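Village Street Light Kit (Trikstead 40)

Equipment page, updated April 2023

Welcome to the equipment part of the Kushwaha village website! If you came looking for the family tree pages or the old school photos, they're still in the menu on the left where they always were. I keep getting emails from cousins in Canada and New Jersey asking what the "light kit" is and whether they can pay for one, so I've finally sat down and put everything on one page. I'm Pankaj Mittal, I grew up two lanes over from the pond, and I look after the website and (somehow) the street lights too.

So, the kit. It's a solar street light that comes in one long box and one heavy box. The long box has the pole sections and the panel bracket. The heavy box has the lamp head, the battery, the little controller and a bag of bolts. The maker is Trikstead and we get ours through a dealer called Grerenard, who have been good to us. I don't get anything from either of them, I wish I did!

What's in the kit

Lamp head, 40 watt LED, cool white
Solar panel with tilting bracket
Battery in a lockable case
Iltau controller with dusk sensor
Pole in 2 sections, painted gray
Base plate, anchor bolts, nuts, washers
One sheet of instructions, mostly drawings

The pole stands 8 meters once the two halves are joined. I was worried that was too tall for our lanes, and for the narrow ones it probably is. But on the main road by the bus stop it's lovely, you get light right across to the tea stall and down as far as the seed shop. The first evening it came on I stood under it like a fool and read a newspaper just to prove I could.
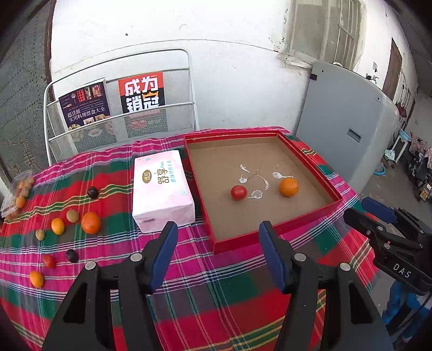 Anyway, the lamp head is the part you're really paying for. It's one solid casting with fins on the top, and the glass is held by a rubber gasket all the way round. We had cheaper lights before this and the insects got in by the second monsoon. You'd look up and see a brown heap of dead moths with a bit of light coming around the sides. These have stayed clean inside so far. I still wipe the outside when I'm up there, mostly dust from the road.

The dusk sensor is on the Iltau controller and there is a small dial for how dark it has to get before the lamp comes on. Ours came set very cautious, so the lights were on when the children were still playing cricket in perfectly good daylight. I turned the dial down a bit and now they come on around the time my mother calls everyone in. There's also a dimming setting for the middle of the night. We use it on the lane by the temple, where people sleep on their roofs in summer and complained (fairly!) about the brightness. On the main road we leave it at full.

Where they're going

The plan is 16 lights in all. The bus stop and main road were done first, then the temple lane. Next is the path to the girls' school, which Sneha Srivastava has been asking for since before I had the website password. After that the pond side, and then the road toward the fields if the money holds out. I put up a hand-drawn map on the projects page and you can see which spots already have a name against them.

People ask if they can choose a spot near their own family house. Yes, if it's on the map. If it isn't on the map, write to me anyway and I'll walk over and look. What I can't do is put one inside a private courtyard, and I've had that conversation with a few uncles now, including one of my own.
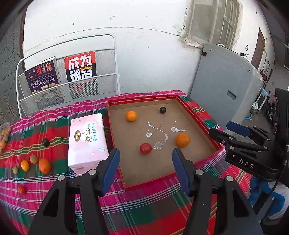

Oranges and a tomato in the red tray.

The base

The kit does not include cement, sand or stone, and you'll need all of them. The instruction sheet has a drawing of the foundation pit and I'd say follow it exactly. On our first pole we got impatient and dug shallow where the ground was hard, and Devendra Vishwakarma, who has been laying foundations since I was in short pants, made us take it out and dig again. I was cross that day. Then the June storms came and two trees went down on that stretch and the pole didn't move, so I've stopped being cross.

Let the concrete cure properly before you stand the pole. I know everyone wants to see the light come on. Cover it with wet sacks, go home, have some patience. The anchor bolts have to stick straight up and in the right pattern, so bolt the base plate on loosely as a template while you pour. Take it off once the concrete has gone firm, clean the threads with an old toothbrush and grease them.

Standing it up takes a good crew and some rope. We assemble everything on the ground, panel and lamp and all, with the pole resting on a couple of string cots. Then it gets walked up from the top end while two people hold the foot. Please don't do it on a windy day. The panel acts like a sail, and I have seen grown men dragged sideways into a mustard field by it (all fine, lots of laughing, would not repeat).

Which way the panel faces

South, and tilted. The bracket has marks stamped on it and the sheet tells you which mark for which part of the country. The thing to look out for is shade. There's a big neem near the post office corner, and in winter its shadow falls right where we had wanted the pole. We moved the spot a little up the road and it charges nicely now. Go and stand at your spot in the morning and again in the afternoon before you dig anything.

The battery

It's a lithium one and it sits in a steel case that clamps to the pole, high enough that you need a ladder. I'd asked Grerenard whether we could have it at the bottom for easy servicing and the man on the phone just laughed. Batteries at the bottom get stolen, or a buffalo scratches itself on them. So, up it goes. The case takes a padlock and the kit doesn't come with one. Buy a decent one, brass if you can, and for heaven's sake label the keys. Our keys live on a nail in the website room with paper tags and I have the spares.

On cloudy days it carries on fine through the night. After a really long foggy spell in winter, the sort where you can't see the end of your own lane, the lights get dim before dawn and the controller switches them off to protect the battery. First time it happened I had a dozen phone calls before breakfast! Nothing was broken. One sunny day and they were back. 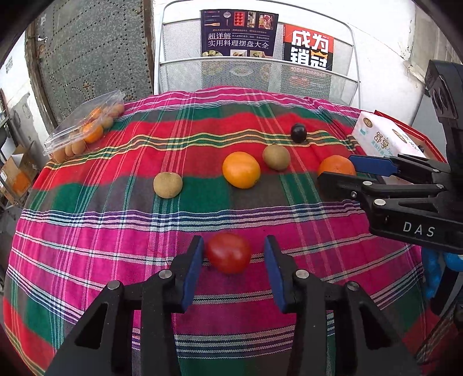
Kiwis, an orange and a tomato on the plaid cloth.

Looking after it

Not much to do, really. Wash the panel with plain water when it gets dusty, more often at harvest time when the air is full of chaff. A soft cloth on a long bamboo works well. No soap powder, it leaves a film. Check the bolts at the base after the rains. Look at the cable where it goes into the pole and make sure the rubber grommet is still there, parrots seem to like pulling at it. If a lamp goes off and stays off, there's a small light on the controller: green means charging, red means low battery, and no light at all usually means a loose plug. I've fixed most of ours by pushing the plug back in.

If it's more than that, write to me, or ask for Hemant Tyagi at the cycle shop. He has the proper tester and he's better at it than I am.

Things I'd change

The instruction sheet is printed far too small. The paint on the pole scratches if you so much as look at it, and the touch-up tin isn't in the box, you have to ask for it separately. And the bolts for the bracket take a different spanner from every other bolt in the kit, so up the ladder you go, and down the ladder again for the other spanner. I've written to Trikstead about that. No answer yet but I live in hope.

Also, the light is quite white. Some people love it, my aunt says it makes everyone look ill. There is a warmer lamp head listed in the dealer's catalog and if a donor would like that one for their spot, tell me before I place the order.

How to give one

You can pay for a whole kit or put something toward one, any amount, it all goes in the same pot. Use the donate button at the top of the site, and please, please write "light" in the message box, otherwise I can't tell it from the library money. I email a receipt myself so it may take a few days, especially during wedding season. Prices move around with the dealer, so I haven't put one here. Ask and I'll send you the latest quote as it came to me, with the transport shown on its own line.

Each pole gets a small metal plate with a name on it, yours or your parents' or whoever you like. Anju Saxena does the lettering in Hindi and in English and she'll send you a drawing to check first. Do check the spelling. One plate had to be made again and it was my own grandfather's, so you can imagine how that went down at home.

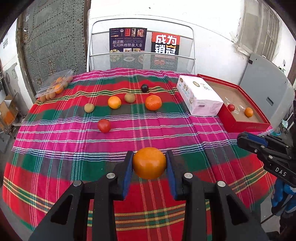
Orange, with a tomato on the cloth.

For other villages

If you run a website or a fund for your own village and you're thinking about the same kit, drop me a line through the contact page. I'm happy to send our foundation drawing with Devendra's changes marked on it, and the wording of the letter we gave the panchayat before digging. You can also just come and see them. Get off the bus after sunset and you'll be standing under the first one.

Spare parts we currently keep: fuses, cable glands, one controller, touch-up paint. Spare lamp head is on order.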